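Três meses com o Clovden, da Husel: gravar tentativas de preensão sem dar em doida

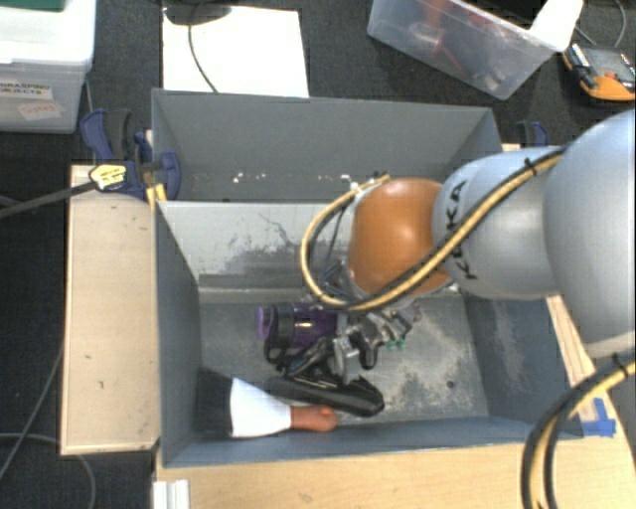
Ivone Sarmento
Técnica de laboratório, grupo de manipulação da Lesside
Quarta-feira, 20 de janeiro de 2021

Comecei a usar o Clovden em outubro, mais por teimosia do que por convicção. Até aí gravávamos as tentativas com um monte de scripts nossos, escritos por gente que entretanto foi fazer outras coisas, e cada vez que alguém mudava o nome de uma pasta eu perdia a manhã. O Clovden prometia tratar disso tudo: disparar a gravação, guardar o que o braço fez, pedir-me a etiqueta no fim e arrumar o resultado num formato que o treino consegue ler. Já li opiniões muito entusiasmadas e outras bem azedas, e a minha fica algures no meio, a puxar para o lado bom (com um grande "mas" lá mais para baixo!).

Para quem não faz isto todos os dias, o meu trabalho é dar exemplos ao sistema. O braço tenta pegar em qualquer coisa dentro da caixa, a garra fecha, e eu digo se correu bem, se correu mal ou se foi uma daquelas situações parvas em que pegou em duas coisas ao mesmo tempo. Depois outra vez. E outra. No meu posto é um KUKA com a garra metida numa caixa cinzenta, outra caixa igualmente cinzenta logo atrás, tudo em cima de madeira e com grampos azuis e pretos a segurar. Do software, o que eu queria era que me deixasse em paz entre uma tentativa e a seguinte.

A instalação foi a parte fácil, coisa que nunca esperei escrever sobre uma ferramenta destas. Segui o guia, liguei, apareceu um ecrã com a lista de sensores e um botão verde. O guia só existe em inglês e salta uma página inteira quando chega à calibração da câmara, mas quem já calibrou uma vez na vida safa-se. Quem nunca calibrou vai chorar um bocadinho.

O melhor do Clovden é o ecrã das etiquetas. Três teclas grandes, atalhos que se podem trocar, e a possibilidade de voltar atrás e corrigir sem apagar nada. Parece pouco, mas eu engano-me imenso a seguir ao almoço, e com os scripts antigos um engano ficava lá para sempre ou então tinha de ir abrir um ficheiro de texto à procura da linha certa. Agora carrego para trás, mudo, continuo. Na minha sessão mais comprida fiz 306 tentativas e corrigi umas quantas pelo caminho, sem drama nenhum.

Também gosto muito do campo "objetos em cena". Antes de começar, escolho de uma lista o que pus na caixa, e essa lista fica agarrada à sessão. Nós misturamos de propósito coisas com formas que não têm nada a ver umas com as outras: uma escova de mão com cabo avermelhado, uma coisa preta comprida e brilhante, um cilindro roxo e preto, umas peças verdes pequenas. A escova é a minha preferida, porque as cerdas e o cabo são dois problemas diferentes no mesmo objeto, e no Clovden posso criar etiquetas separadas para cada ponta. Com os scripts isso era impensável. O cilindro dá-me mais trabalho a etiquetar do que devia, já que a lista que vem de origem tem "lata", "tubo" e "frasco" e eu hesito sempre entre os três (acabei por criar "cilindro" e pronto).

Agora as queixas, que também as há.

A lista de objetos não tem pesquisa. Não tem! Enquanto eram poucos, tudo bem, mas a nossa já vai em 136 entradas e eu passo a vida a rolar para baixo. Pode ordenar-se por data, o que ajuda com as coisas novas e não ajuda nada com as velhas. Escrevi para o apoio da Husel, responderam depressa e com simpatia, disseram que estava anotado, e anotado continua.

Depois há o disco. O Clovden guarda tudo em bruto, por defeito, incluindo os segundos em que o braço está só parado à espera de mim. Existe uma opção para cortar esses bocados, mas vem desligada e está escondida num submenu chamado "Manutenção", onde eu nunca me lembraria de a procurar. Liguem-na no primeiro dia. Eu descobri-a no dia em que o computador me avisou que só restavam 90 gigas e fiquei a olhar para aquilo com cara de parva.

E o grande "mas" que prometi: a pausa automática. Quando perde um pacote de dados de qualquer sensor, o programa para a sessão inteira e pede confirmação. Percebo a ideia, não queremos exemplos estragados a entrar no treino. Só que a janela de confirmação aparece atrás das outras, sem som, e se eu estiver de costas a escolher objetos nem dou por ela. Já estive uma boa meia hora convencida de que estava a gravar. Na versão mais recente puseram uma borda vermelha no ecrã, que é um progresso, mas eu queria um apito. Um apito feio, daqueles de micro-ondas.

Comparando com o Tichý, que usei no posto do lado durante umas semanas: o Tichý é mais bonito e tem gráficos lindos das tentativas por objeto, só que exporta num formato próprio e a conversão falha quando as sessões passam das 400 tentativas. O Clovden exporta feio e à primeira. Para quem precisa de mostrar resultados numa reunião, o Tichý ganha. Para quem tem de entregar dados ao colega do treino na sexta à tarde, fico com o Clovden sem pensar duas vezes.

Uma coisa que nenhum dos dois resolve é a arrumação à volta. O software sabe o que eu lhe disse que estava na caixa, não sabe o que lá está mesmo. Se me esqueço de tirar uma peça da sessão anterior, ela entra nos exemplos sem nome. Passei a ter as coisas em caixas de plástico com etiqueta, no chão, e a esvaziar tudo entre sessões, mesmo quando me apetece muito fazer batota. Gostava que o programa me pusesse uma fotografia da caixa no início e me obrigasse a confirmar objeto a objeto. Também já lhes escrevi sobre isso, devem adorar-me.

Nota final: quatro em cinco. Tirei uma pela pesquisa que não existe e pela tal janela muda. Renovei a licença para mais um ano e, se entretanto puserem o apito, volto aqui e mudo a nota.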